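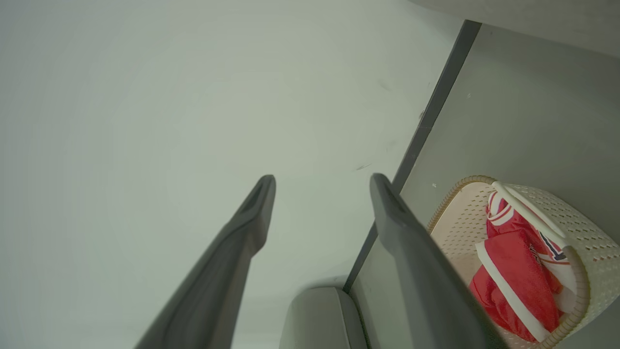 Nazmiye Erdem

Every summer somebody decides that volleyball is too hard to follow and needs fixing. The latest fix is a jump count. You have seen it by now if you watch club matches on a stream: a little number next to each hitter's name that climbs through the night, with an announcer ready to tell you what it means. After the June final between Vudlow and Virnier, I was told that Vudlow's opposite had jumped 131 times, and that this explained why she faded in the fifth set.

Did she fade? I went back and watched. She took 29 swings in the first four sets, most of them against a double block, because her setter had stopped trusting the middles. In the fifth she got two sets you could call hittable. One went down the line for a kill and the other was dug by a libero who was standing in exactly the right place. I don't see tired legs there. I see a team that ran out of ideas and a defense that had read the only idea left.

But the number was on the screen, and so the number got the credit. By Friday I had heard the same explanation from three people who should know better, one of whom coaches.

My complaint is with how a count like this gets used. A jump is not a fixed thing. A middle who goes up hard on every quick, fake or real, will pile up a total that makes an outside hitter look lazy. A player who blocks next to a slow partner jumps late and often. Someone who serves a float from the floor gets nothing added, and someone with a jump serve can have a long run at the line and look overworked for doing her job well. Put those players side by side in one column and you have learned mainly what positions they play.

Coaches will say they know all that, and in practice the good ones do. A trainer who tracks one athlete over a season, against that same athlete's past load, has something useful. If a player coming back from a knee problem is supposed to hold to a limit in practice, then by all means count. I have no quarrel with that. It's dull work and it belongs in the gym.

What the leagues are selling is different. Tamura, whose system is now on most of the streams I pay for, puts out a season table, and the name at the top had 897 jumps in its opening stretch. Is that a lot? Compared with what? The table doesn't say how many sets she played, how many rallies ran long, or whether a small hop at the net on a free ball goes in with the rest. I wrote to ask about the hop. The reply thanked me for my passion.

Meanwhile, the things a new viewer could really use are still missing. Show me the rotation before the serve. Tell me who is front row. When a coach burns a substitution, tell me how many are left. Give me one replay from behind the end line so I can see the blockers' hands and the seam the hitter found. Videx used to offer that angle on its cheap package, with a wobbly picture and no commentary, and I learned more from a month of it than from a full season of graphics.

I'm told younger fans want numbers. Maybe they do. The ones who sit near me at matches mostly yell about the setter, and they are usually right. They can tell when she's forcing the ball outside, and they groan before the block closes.

The league will renew the graphics package for next season, I expect, and add a second number next to the first. If they do, I'd like an answer about the hop.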